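Bench Gallery: Panel Parts Sorting

Control panel strip-down, Jekley workshop
Compiled by Rhonda Ouellet
Updated 4/15/25

Parts on this page come out of the old Sesonov control panels taken down in March. Each enclosure is stripped on the bench, and the fittings are grouped by type before testing. Push buttons are checked for continuity across the contact block. Breakers are switched by hand, then go to Asadi for trip testing — we have no injection set here. Over 100 items have been logged to date.

Trays are colour coded by batch. Labels go on after testing, and anything with a cracked housing or a damaged terminal is scrapped.

Gallery 3: small controls and protection

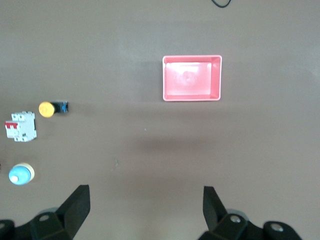 Push buttons with yellow and light blue caps, and a white miniature circuit breaker, with an empty pink tray.

Terminal blocks and DIN rail offcuts are in gallery 2. Wiring diagrams for the Flosik replacement panels are kept in the workshop office.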